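Open Day at Sturnside: a long drive, a good lunch and a lot of snacks

Posted 2018-09-30

The drive out to Plallimham takes longer than the map would like you to think, mostly on account of the road works past the river, and I got there with my coffee gone cold and my shoes already wet from the parking lot. I had signed up for the open day at Sturnside back in June and then forgotten all about it until the reminder landed in my inbox. I'm so glad it did! I've written here before about the years I spent packing orders in a mail-order warehouse, and I have wanted to see the inside of a place like this ever since people started telling me that the job I used to do would be gone before long.

Sturnside packs mixed boxes for other companies. Office snack boxes, gift boxes, the sort of thing your aunt sends you when you've had your tonsils out. They have two buildings on the same street, the old one (which everybody still calls Pryor, after the business that used to be in it) and the new one, where the machines are. We were split into groups of 10 at the door and handed a sticker with our name on it, and mine fell off before we got past the coat hooks.

We started in Pryor, and I was happy we did, for it felt like home to me. Long tables, tape guns, a radio going somewhere, cartons stacked flat against the wall. The packers were working a normal shift with all of us shuffling by, and they were very good about it. One woman let me fold a carton and was kind about the result. My hands remembered more than I expected, but they were slow, and I could feel it in my shoulders by the time I'd done a few.

Then it was across the yard to the new building, where the picking line is. It's called Stonitz, which I took for the name of the manufacturer until our guide explained that it's only what the staff call the project. The line brings trays past 4 robot arms, and each arm lifts items out of one container and sets them down in another. It's much quieter than I had imagined. There's a hiss when the suction lets go, and a hum under everything, and otherwise you can have a perfectly ordinary conversation standing right beside the fence.

What I hadn't understood is how much trouble a bag of snacks can be. A square carton is easy, our guide said, and the arms have been good at those from the start. A soft bag slumps. Shiny foil throws the light back at the cameras, and clear wrapping is worse, and when two packets are lying across each other the arm has to decide which one is on top. I have reached into bins like that thousands of times and never once thought about it, and I stood there feeling rather proud of my own fingers.
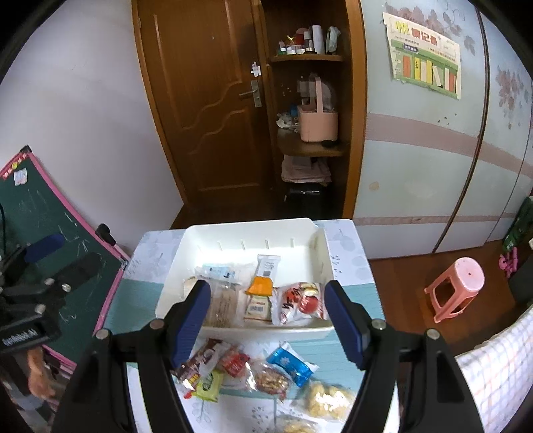

A good part of the teaching is still done by people, and this was the bit of the tour I liked best. Someone holds a gripper in the hand, picks things up with it and puts them down again, and the recordings of all that picking go into training the arms. They want it done in plenty of different surroundings, ordinary rooms included, with everyday clutter in them, so that the arms don't get fussy about one kind of table or one kind of light. Several of the packers from Pryor now do this for part of the week. I asked one of them whether it was strange to be teaching a machine her own job. She thought about it for a while and said it was strange for the first month, and then it was mostly a chance to sit down.

They let us have a go with a practice gripper and a tub of wrapped candy. Well! You squeeze, and it closes, and that ought to be all there is to it, but you can't feel what you've got hold of. I chased one candy all the way to the rim of the tub and then lost it on the floor. The little boy in our group cleared half the tub while I was still apologizing to mine.

After that we had lunch in the staff canteen (a very decent bean soup, and bread that somebody had gone to the trouble of warming), and there was time for questions. Of course somebody asked about jobs. I thought the answer was fair, as far as it went. There were 14 people on the evening packing shift before the line came in and there are 5 now. Some of the others moved to days, some went over to the recording work or learned to look after the line, and a few left. The manager didn't dress it up, and she said the move to days had been hard on people who had their child care arranged around evenings.

The packers at my table had their own list. Nobody misses the lifting. Wrists are better, and one man told me he has taken up bowling again. But they do miss the talk, he said – on the line you stand too far apart for it, and clearing a jam by yourself late in the evening is a lonely sort of job. The new screens took some getting used to as well, and the lights on top of the arms flash amber for so many different reasons that people have taped their own notes to the fence to keep track. I read a few of those notes while we waited for our coats, and they were a good deal clearer than the official sign.

I came home with a tote bag, a box of mixed snacks I picked out myself, and a sore shoulder. If you want to go next year, sign up early, wear flat shoes and park on the street behind Pryor – the main lot floods at the low end.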